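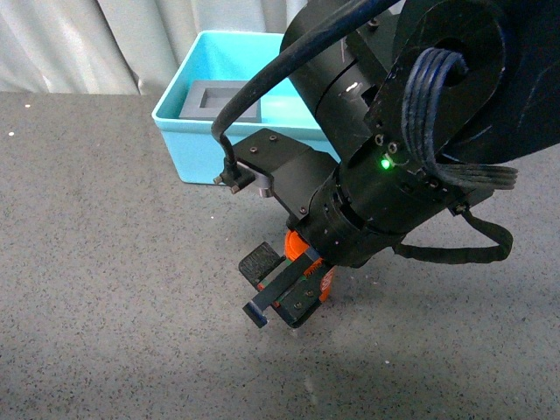 # Lurnier tabletop set

Lurnier is a small sorting and packing set, and I'm very pleased to be sharing it at last! It has two grey blocks, one orange cylinder marked 4680 and a turquoise bin for them to go into. If you like simple objects with clear shapes and colours, you'll get on with it.

## The pieces

- **Square block:** grey, with a square recess in the top.
- **Round block:** grey, with a circular recess instead.
- **Cylinder:** bright orange, flat on top, white number on the side.
- **Bin:** turquoise plastic, open at the top, wider than it is deep.
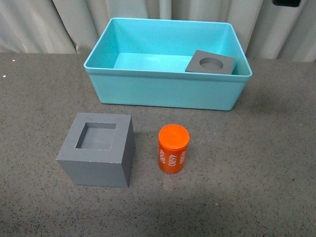 The bin is my favourite part. It has space for the blocks and the cylinder together, and the colour stands out beautifully against a speckled grey table. A plain pale curtain makes a good backdrop (stripes and patterns are a nuisance when you're comparing one layout with the next).

## Layouts

`row/` has the pieces lined up in front of the bin. `part/` has one or more of them put away. `notes.csv` covers 271 layouts, 42 of them added in February. 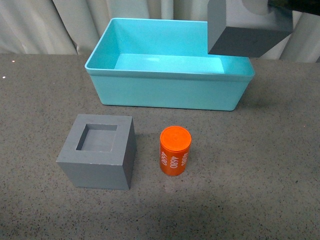

Mutua Laizer asked whether the square block could have a folder to itself, as it's the one he reaches for first. Good idea, and it'll be in version 2!

For now, filter on `piece` in the notes file:

`piece = square_block`

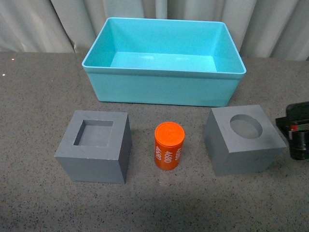
Piece names are lower case with underscores. Left and right are always given from the front of the table, facing the curtain. Older notes used the name "Floltetent" for the row layout, so please treat the two as the same.

Last edited 21 March 2023. Corrections to the notes are very welcome, even tiny spelling ones.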